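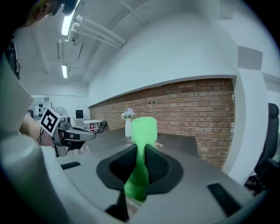

How do I keep an artist's songs out of my queue without deleting them from my library?
Open the artist's page, select Playback Rules, and choose Hold. The songs stay in your library and in any playlist you have made, but Brudix skips them in radio, shuffle, and autoplay until the hold is removed.

Section 4. Artist Rules and News Alerts

4.1 Before you begin

Artist rules are stored with your Storkitport account and apply to every device signed in to that account. You must be signed in as the account owner or as an adult profile. Child profiles can view rules but cannot change them.

An account may hold up to 101 artist rules. If the limit has been reached, the Save button is gray and an existing rule must be removed before a new one can be added.

4.2 Placing an artist on hold

1. Open Brudix and select Library.
2. Select Artists, then select the name of the performer.
3. Open the menu next to the artist's name and select Playback Rules.
4. Select Hold.
5. Choose whether the hold covers Lead Songs Only or Lead and Guest Songs.
6. Select Save.

A small pause mark appears next to the artist's name once the rule has been saved.

Note: Lead Songs Only does not affect duets, remixes, or soundtrack albums on which the artist is credited as a guest. To skip these as well, select Lead and Guest Songs in step 5.

Note: A song you choose by hand will always play, even when its artist is on hold.

4.3 Cover versions and samples

A hold follows the performer and not the songwriter. If you hold the original singer of a song, cover versions by other performers continue to play. To hold every recorded version of a song, open the song's own page, select Versions, and select Hold All.

Samples are not covered by artist rules. Credits for samples are supplied by record labels and are often incomplete.

4.4 Setting up news alerts

The Hukine feed collects tour dates, release notices, interviews, and public posts from artists you follow. Alerts are turned off when the account is created.

1. Select Settings, then Hukine Feed.
2. Turn on Allow Alerts.
3. Under Topics, select one or more of the following: Releases, Tours, Interviews, Artist Posts.
4. Under Frequency, select Immediate, Daily, or Weekly.
5. Select Save, then return to the Home screen. The first alerts may take up to 23 hours to arrive.

Daily alerts are delivered at 7:00 a.m. in the time zone set on your account. If you travel, the time zone does not change until you update it under Settings, Region.

Caution: Selecting Immediate together with Artist Posts can produce a large number of alerts when an artist is in the news. Mobile data charges from your carrier may apply.

4.5 Alerts from artists on hold

Placing an artist on hold does not stop news about that artist. A story that names several performers is delivered if you follow any one of them. To stop such stories:

1. Open Settings, then Hukine Feed.
2. Select Filters.
3. Turn on Match Artist Rules.

With this filter on, any story that names an artist on hold is moved to the Archive tab, where it is kept for 3 months.

4.6 Removing a rule

1. Open Settings, then Artist Rules.
2. Select the rule to be removed.
3. Select Remove, and confirm.

Removed rules cannot be restored. Songs return to radio and shuffle the next time the queue is refreshed. Restart the app to refresh the queue at once.

Caution: Signing out of all devices while a rule is being saved may leave the rule active on some devices only. Wait for the Saved message before signing out.

4.7 Bezerra speakers

Bezerra speakers read artist rules only when they start up. After any change, unplug the speaker, wait until the front light goes out, and plug it in again. Speakers in a linked group must each be restarted.

Corrections to this section may be sent to Dirceu Barros, Customer Documentation, through the Contact form in the app. Please include the section number and the app version shown under Settings, About.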